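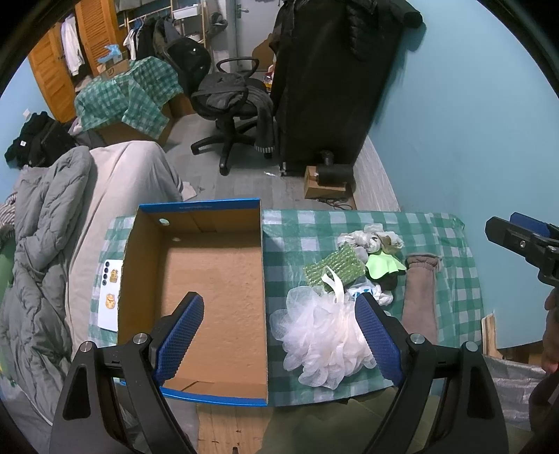 One small box for all the soft stuff

I have a theory that every bedroom has a heap. Mine lives on the little table with the green and white checked cloth, and it's made entirely of squashy things with nowhere else to go. The bath pouf. The green scrubber with the glittery bits. A bright green cloth with a wavy edge that I bought to match the scrubber and then hardly used, because it seemed a shame to get it mucky. Plastic bags, obviously, all scrunched up, because I am my mother's child and a bag is never rubbish.

I'd been reading the storage pages in the Talholm catalogue (166 pages, and I read every one of them in the bath) and had very nearly talked myself into a set of lidded baskets. Then I looked at the price of delivery to Gistlow and went to find a cardboard box instead.

It's a good box, mind you. Brown inside, blue on the outside, shallow enough that you can see what's in it without rummaging. One edge is a bit rough where it's been cut, and I've decided that's fine. I did think about covering it in leftover wallpaper, and I may still, but I know myself, and a box waiting to be covered is a box that stays empty until spring.

So, the heap. My rule is to get everything out on the table next to the box before a single thing goes in. It looks worse for ten minutes and I always have a wobble at this stage and want to put the kettle on. Stick with it! Soft things are awful at hiding each other, and the last time I did this I found a pair of tights inside a bag inside another bag.

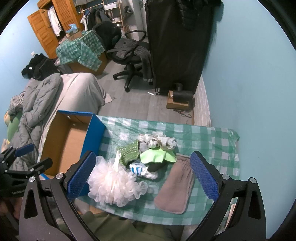

Then it's down to order. I used to put the pouf in first because it's the biggest, and it sat in the middle like a hen and everything else had to be poked down the sides. Now I start with the flat pieces. Cloths go along the bottom, folded in half and no more than that, because I'm not ironing a cloth and neither should you. The scrubber goes down one side. Bags get flattened, folded into a strip and stood on end, and any that have gone crackly or torn can leave the house.

The pouf goes on top, ribbon loop upwards, so you can hook it out with one finger on the way to the shower. Make sure it's properly dry. I once packed one away damp before a week at Osimus and I won't describe what I came home to.

I allow myself six things per box, which sounds mean until you try to name a seventh you'd miss. Anything left over goes back on the table for a day, and if I haven't reached for it by bedtime it goes in the charity bag or the bin. My one exception is little fabric pouches. I can't part with a pouch. I've got one from the Rungrueang stall at the December market that has never held anything, and I love it.

The box itself slides under the bed, blue side out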